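Wednesday, bench by the dividers

Wiping day for the table again. Notes so I stop re-deriving all this next time.

Background for Margus, who was out: the complaint is rings. People put cups down on the white top and it keeps a mark. Carmela says it is the coffee. I say it is the tabletop, which has the absorbency of a cheap biscuit for something sold as a work surface. Neither of us has changed position since March and I see no reason to start now.

What I tried this morning, in order:

Plain water, soft cloth. Took off the dust and a pencil line somebody drew along a ruler that wasn't there anymore. Did nothing to the older rings except make them shiny, then they dried and came back looking rested.

Water with a squirt of the Brallum dish liquid. Better. Two of the lighter marks near the back went completely. The one I privately call Saturn did not. Rinse twice or the top goes tacky and picks up sleeve lint, which I then get to wipe off, so you can see how a morning disappears.

The Kodach spray, the one in the cupboard under the sink with half its label gone. Left it 10 minutes with the lid of a takeout box over it so it wouldn't dry. It smells like a swimming pool in a dentist's office. Saturn went from brown to beige. I'm calling that progress and I'm also not doing it again without a window open.

Did not try the abrasive pad. Carmela has views on the abrasive pad. She also has a picture on her phone of what it did to the Agarwal cabinet door, and she will show it to you whether or not you ask.

Second half of the morning was cups. The house rule was supposed to be one cup per person per day with your initials on the bottom. It lasted until lunch on the first day, when it was pointed out that to read the initials you have to tip the cup over. So now the rule is that stray cups get nested in one stack, and the stack gets dealt with at the end of the day. A stack makes one ring where loose cups make several. This is my entire contribution to the science of the shared desk and I expect no thanks. 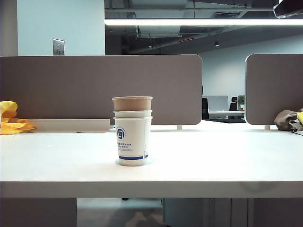

The trouble with stacking is that it looks organized, so people leave it alone. A single used cup on a table annoys somebody enough to throw it out. Three of them nested together look like supplies. I have watched a colleague take the top one off a stack, look into it, think about her life, and put it back. If we keep the stacking rule, then the stack needs a place that isn't the middle of the table, and it needs to be obvious that these are the dead ones.

Mixed cups are also a nuisance for nesting. The white ones with the blue print and the plain brown ones don't come off the same pile, and I wouldn't swear the sizes agree. Jam them together hard and they don't want to part again, which is fine for trash and bad for anyone who was planning on a clean one underneath. Pull and twist. If that fails, give up and take a new one, it's a paper cup.

Prices, for when this comes up at the Jeltumari order: sleeve of 50 is the usual. There's a carton of 265, a number I can't explain and have stopped trying to. I'd get the sleeves. A carton means finding somewhere to keep a carton, and the shelf is already full of toner for a printer we gave away.

Cloths. The yellow ones are for the table. They are not for the floor, the sink, or whatever happened to the last one. When you finish, hang it up. A cloth left in a heap stays damp in the folds, and by the next day it smells like a pond and everybody blames the fridge. I know perfectly well I'm as bad as anyone.

The dividers I only dusted. Fabric, so no spray. Dry brush along the top edge, and do that before you wipe the table, which I know because I did it after.

To do:
ask Margus if there are coasters left over from the open day, or if he threw them out with the lanyards
new bottle of something that smells less like a pool
try baking soda paste on Saturn, small patch first
move dead cup stack to the end by the bin, with a note on it

Carmela read this over my shoulder and wants it recorded that it's the coffee.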